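Home My tickets Knowledge base Status Log out

Ticket: Calls drop partway through, Sotcombe office only
Opened: May 2017
Customer: Jara, Sotcombe
Contact: Valentina Paredes
Assigned: Javiera Sepúlveda
Priority: Normal, raised to High

Valentina Paredes wrote:
Our desk phones at Sotcombe are hanging up on people. Short calls are fine. If you're on for a good while the line goes dead and the handset goes back to the home screen. No beep and no error. It happens on calls we make and calls that come in. The other office has the same Gitard phones and they have no trouble. We changed internet provider before this started and got a new Zodel router with it. I have restarted the router and the phones.

Javiera Sepúlveda wrote:
Thanks Valentina. Could you send me the time of a few dropped calls, the extension, and how long each call had been going? The call length on the handset history is fine. Also let me know how many phones are affected, and whether a call between two desks in the office drops as well.

Valentina Paredes wrote:
All 11 phones. I asked everyone to check their history and the long ones all end at the same length, to the second. Desk to desk is the same. I tried it with accounts, put both handsets down on the desk and left them, and it cut out at the same point.

Javiera Sepúlveda wrote:
The same length every time points to a timer, so I'll leave line quality alone for now. I pulled the records for your site. The dropped calls all end a little short of 800 seconds. Your extensions negotiate a session timer of 800 seconds, with a refresh due at 400. If the refresh doesn't get through, one end assumes the other has gone and closes the call shortly before the timer runs out.

Your desk to desk calls go out to the hosted system and back, so they'd be caught by the same thing.

Please turn off any setting on the Zodel called SIP ALG, SIP helper or VoIP assist. It is usually under Advanced, then NAT. Save, restart the router, wait for the phones to register, then make a long test call.

Valentina Paredes wrote:
Found it under Firewall, not NAT. It was ticked. I unticked it, saved and restarted. Test call dropped at the same length. I went back in to look and the box was ticked again.

Javiera Sepúlveda wrote:
Did you get a message after pressing save? Some units need Apply as well, on a separate page. If it reverts again, please check whether you're logged in as admin or as user. The user login will show the box and let you change it, then ignore the change.

Valentina Paredes wrote:
I was on the user login. It's the one on the sticker. The provider has the admin one. I've rung them and I'm waiting for a call back, on my mobile.
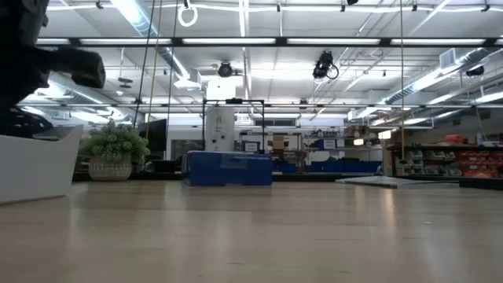
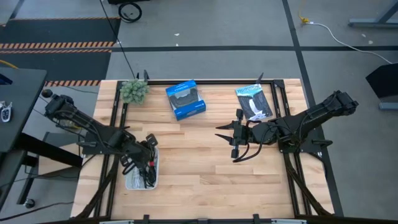
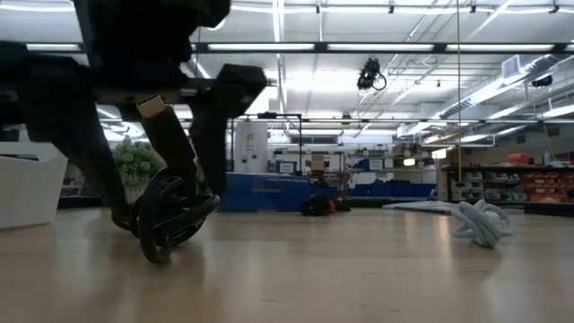
Javiera Sepúlveda wrote:
Received, thank you. While you wait for the provider I've started a trace on extension line 2 at reception. Could reception make one long call this afternoon? Any number that will stay on the line is fine. Our test number plays music and won't hang up on you.

Javiera Sepúlveda wrote:
Trace result from the reception call. The call set up normally. At 400 seconds our side sent the refresh. The address in the message it was built from had been rewritten by the router, with the port changed to one the phone isn't listening on. The phone never answered. We retried, got nothing, and the call was closed at the usual point. Audio was good in both directions right up to the end, with no packet loss worth mentioning.

That matches the SIP setting being on. I don't need any more test calls until it's off.

Please don't factory reset the phones. I saw on the account notes that someone had asked about it. They would lose their provisioning and it wouldn't touch this fault.

Valentina Paredes wrote:
That was me asking. I won't. Provider rang back and said they don't give out the admin login but they can change the setting from their end. They want it in writing what to change.

Javiera Sepúlveda wrote:
You can forward them this:

Please disable SIP ALG on the customer's Zodel router and confirm it stays disabled after a restart. No port forwards are needed. Please leave the UDP timeout as it is. The customer's phones are hosted with Gitard and handle NAT themselves.

Valentina Paredes wrote:
They've done it. Restarted the router at lunch. One phone didn't come back until I unplugged it, the rest were fine by themselves. I did a long call to your music number and it went well past where it used to stop. I hung up in the end. Accounts had a long one with the bank too and it stayed up.

Javiera Sepúlveda wrote:
I can see both in the records, each with the refresh sent and answered. I'll leave this open for a few days in case the provider pushes a config update and the box comes back on. If calls start dropping at the same length again, check that first.

Valentina Paredes wrote:
No drops since. There's still an echo on the meeting room phone but it had that before. Do I log that here?

Javiera Sepúlveda wrote:
New ticket please, and put the handset model in it. Closing this one.

Status: Resolved
Cause: SIP ALG enabled on customer router
Follow-up: check setting again in July when the provider does its firmware round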